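Home | Updates | Reports | Grants | Contact

Progress report on the Clestcombe community channels grant, spring period
Friday, May 24, 2019

We're a little past the halfway point and I'm really happy with where things stand! When Boltetti agreed to fund this work, the town's social pages were mostly event flyers with a handful of likes each. The plan was to get residents talking to each other in the comments, and that has started to happen.

The biggest change this period was dropping the daily posting schedule. We now put up four posts a week, and each one asks something people can answer in a sentence or add a photo to. The weekly "Where in Clestcombe?" thread has been the runaway favorite. Our best one drew 162 replies in a weekend, and people were still arguing over street names on Monday (politely, for the most part).

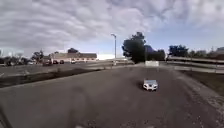
Clestcombe, spring 2019.

Followers across the three pages passed 2,000 this month. We had promised 1,000 by the end of the grant, so that target is behind us, and I'd like to suggest we stop reporting it as the headline number. Replies per post tell us much more. A page can pick up followers from one lucky share and then go quiet again, which is pretty much what happened to us in the winter.

Short video is going slower. We moved our scheduling over to Tromeck in the first weeks of the period, and it handles photos and text very well, but vertical clips kept getting rejected at upload. Their support desk gave us a workaround (export at a lower bitrate) and we've been posting clips by hand when that fails. It costs us an hour or so a week. I still think it was the right tool to pick, and the shared calendar alone has saved a lot of back and forth.

Training has been a joy. Some 70 people from local clubs and shops have come to the evening sessions on running a page, and several of those pages now tag ours and answer questions in our threads. The session on handling rude comments filled up twice. 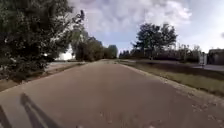 Achari wrote in after the second of those sessions to say that the part on pinned replies was useful but far too quick, and that a written sheet with sample wording would help anyone looking after a page alone. Achari also asked for a session on what to do when two residents fall out in a thread and both are regulars. We're writing the sheet now and will add the session.

Spending is on plan. The video line is underspent due to the upload trouble, and we'd like to move what's left of it to training if Boltetti is comfortable with that.

Coming up in June: the sample wording sheet, two more evening sessions, a first try at a live question hour, and a fix for the clips one way or another. We'd also love a decision on the budget move before the live hour so we can book the room.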